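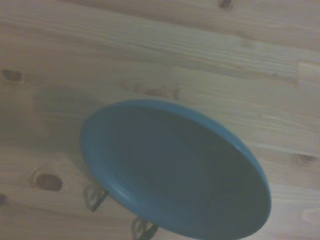
How to clean and look after a ridged pottery dish on a metal stand

Shallow blue dishes with rings in the bottom turn up in a lot of kitchens and secondhand stores, often with a small scrolled metal stand to hold them off the table. They get used for fruit, bread, keys and mail, and most of them only get a quick wipe. After a while the rings go gray and the stand starts to leave marks on the wood.

The method on this page is the one we use at home. It takes 12 minutes of work, plus drying time. It is meant for glazed pottery in everyday use. If your dish is old, valuable or has been glued, ask a ceramics repair person before you put it in water.

What you need

Dish soap
A soft toothbrush, or a nail brush with soft bristles
Baking soda
Two cotton towels
A dry paintbrush, half an inch wide
Paste wax or a little mineral oil for the stand
Felt pads, the smallest size sold
A pencil eraser (optional)

Step 1. Take the dish off the stand

Lift the dish straight up with both hands, one on each side. Don't drag it sideways. If the stand has lifted along with it, hold everything low over a towel and press down gently on the metal until it lets go. Grease and dust can make quite a good glue over a winter.

Put the stand to one side on newspaper. It should not go in the sink.

Step 2. Check for cracks

Hold the dish by the rim with your fingertips and tap it with a knuckle. A sound dish rings a little. A cracked one makes a dull, short noise. Then look along the rim in daylight, because that is where chips start. Run a fingernail along any line you find. Fine lines in the glaze that you can't feel are usually crazing, and you can go on using the dish for fruit or bread. A line you can feel should keep the dish away from hot food and long soaks.

Step 3. Wash it by hand

Line the sink with one of the towels. Fill it with a few inches of warm water and add a squirt of soap. Wet the dish and let it sit for 3 minutes, no longer. If the underside has an unglazed foot, the bare clay takes up water and then needs a full day to dry.

Brush along the ridges. Start at the center and follow each ring outward to the rim. Scrubbing across the rings pushes the dirt from one groove into the next, and you will be there all evening.

Step 4. Deal with the gray marks

Gray lines in the bottom of a dish are often metal left behind by spoons or keys. Soap won't move them. Mix baking soda with just enough water to make a paste, put it on with a fingertip and rub along the ring. Rinse and look again. For one short mark, a clean pencil eraser sometimes does the job.

Go easy on a matte glaze. It can turn shiny where you rub hard, and the shine stays. Try the paste on the underside first.

Coffee and tea stains respond to the same paste left on for ten minutes. Skip the bleach. It gets into crazed glaze and can make things worse.

Step 5. Dry it properly

Wipe the dish with the second towel and stand it on edge in the dish rack. Water collects in the rings if you leave it flat, and in a hard water area you get white circles. If those have already formed, wipe them with a cloth dipped in half vinegar and half water, then rinse right away.

Step 6. Look at the surface again

Once the dish is dry, set it flat on the table near a window and look across it from a low angle. The rings should show up as soft bands with nothing dark sitting in the grooves. Go back to step 4 for any spots you missed.
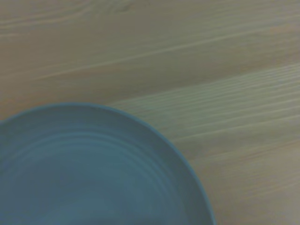
Step 7. Clean the stand

Dust first, with the dry paintbrush. Work it through the inside of every scroll and into the joints where the legs meet the top. Follow with a barely damp cloth and dry the metal straight away.

If there is a little rust, rub it with fine steel wool and stop as soon as the orange is gone. Put a thin coat of paste wax on bare spots, wait until it hazes and buff it. Mineral oil works too – use it if food will touch the metal – but it needs doing more often.

Step 8. Protect the table

Softwood such as pine dents easily, and a metal foot under a full fruit dish will find the soft part between the grain lines. Stick a felt pad under each foot. Round pads can be trimmed with scissors to suit a narrow scroll.

Black marks on wood near a metal stand usually come from water and iron together. Keep the stand off a wet tabletop and let the table dry before setting things back.

Step 9. Put it back together

Lower the dish onto the stand and turn it slowly until it settles. Press lightly on the rim at several points. If it rocks, one leg may be bent. Take the dish off again and stand the metal on something you know is flat, such as a glass cutting board, to see which foot is off. Bend it back by hand, a little at a time.

How often

Dust weekly if the dish stands out in the open. Wash it when it looks dull or when fruit has leaked. The stand needs wax twice a year; we do ours in April and again when the heating comes on.

Comments

Stellan Haugen: Can the dish go in the dishwasher if the stand doesn't?

Reply from Kiros Admasu: I wouldn't unless the maker has marked it as safe. The detergent dulls a matte glaze, and the rim can knock against the rack.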